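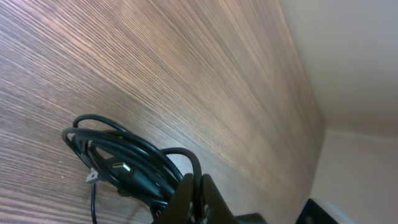 **Muli arm, shared workshop build**
**Progress report to the Ilen small grants fund**
Prepared by Boglárka Halász, December 20, 2018

The grant covers a bench-top arm that can pick up, carry and put away loose cables. This report covers the work since May. The arm is built and moving, the gripper is on its second version, and the cable trials have begun. The sorting rack hasn't been started.

## Money

We have spent 1,506 of the grant and have 428 left. The largest single cost was the replacement motors for the shoulder and elbow, at 211. The first set came from Flusow and stalled whenever the arm was stretched out flat, so we sent them back and are still waiting for the refund. If it arrives before the end of the grant period we would like to put it towards the rack. Please let us know if that needs a separate request.

## The arm

Liya Dinsa rebuilt the base in the summer after we found it was twisting on its mounting plate. She also rewrote the homing routine, which now finishes in 18 seconds. The old one took more than a minute and sometimes drove the wrist into its end stop.

The wrist is the weakest joint. It has play in it that we can feel by hand, and the bearing we ordered was the wrong width. A new one is on order. Until it is fitted we are running the arm at reduced speed for anything that needs a careful approach.

## Gripper and cable trials

The first gripper had flat, square-ended fingers, and cables rolled out from between them. The second has tapered fingers that can get in under a single strand. Liya drew them and we cut them in the workshop over two evenings.

Cables are harder to handle than the boxes and blocks we practised on in the spring. With a loose coil, the software has to choose one strand to close on, and the dark ones are difficult because the loops all look alike where they overlap. We have started using the metal tip of the plug as a landmark when it is showing.

Carrying is a separate problem from picking up, and it is the part we have worked on most this month.
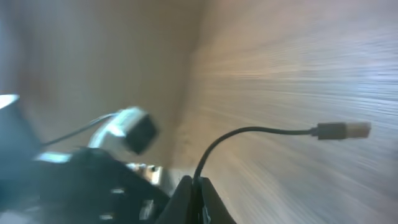 The carrying routine was written with rigid parts in mind and took no account of anything hanging out of the gripper. A cable doesn't stay in line with the finger: the thin black one arcs up and off to the right, with its tan connector well out to the side. The routine now keeps a wider clearance on all sides while a cable is held. We have also asked for a slower turn at the wrist, which Liya will add once the new bearing is in. The arm's own wiring needs the same care and will be clipped down along the forearm.

## Next steps

- Fit the wrist bearing and repeat the speed tests.
- Clip down the wiring.
- Run up to 18 cable trials a week and log every one, failures included.
- Agree a rack design with the Morkotau workshop, who have offered us offcuts.

The rack is the item most likely to slip. We would rather have reliable carrying first, and ask that the rack be moved to the last stage of the grant. The trial log and receipts can be sent on request.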